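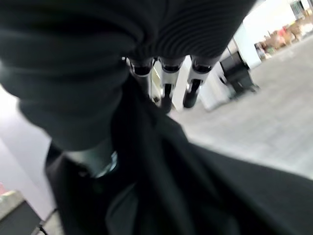
Unit 4: Household Linen and Clothing Care

Course handout, revised 28 May 2023

This unit covers the sorting, folding and storage of personal clothing and bed linen in residential settings. Students should have read the chapter on fiber types before the session. Knowledge of care label symbols is assumed.

1. Sorting

Clothing is sorted first by fiber and then by color. Knitted goods are kept apart from woven goods at every stage, as knits stretch under their own weight when hung. Items with loose seams or missing buttons go to the mending basket and are entered in the log.

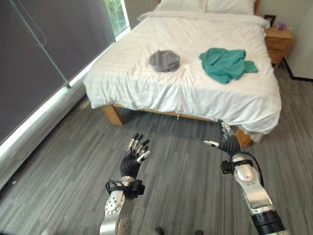
Garments belonging to different residents are never combined in one pile. At the Guvville site each resident is assigned a laundry number, and the number is marked on the inside of the collar or waistband. Students on placement must check the mark before an item is returned to a drawer.

2. Bed linen

Fitted sheets are checked for worn elastic at all four corners. A sheet that no longer holds the mattress is withdrawn from use. Pillowcases and duvet covers are turned inside out before washing and closed at the fastening.

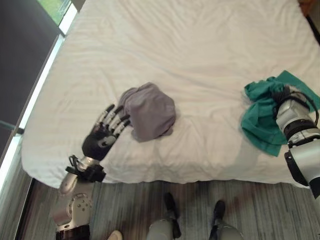
Department of Home Economics and Residential Care, Guseck College

Linen is rotated so that sets wear evenly. Clean sets go to the bottom of the stack and sets for use are taken from the top. The Rondier site holds 177 sets and carries out a full count each December.

3. Folding and storage

Sweaters are folded flat, with the sleeves laid across the back, and stacked no more than 4 high. Shirts may be folded or hung.
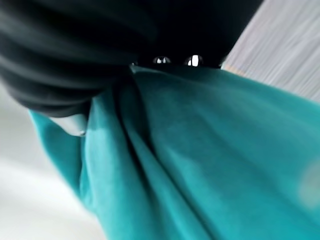

Shelves are wiped and left to dry fully before linen is put back. Woolen items stored for the season must be clean, as soiled wool attracts moths.

Assignment

Prepare a written linen plan for a small residence. The plan should not exceed 1000 words and must include 2 tables: one for stock and one for rotation. Submit it to the department office before the next unit begins.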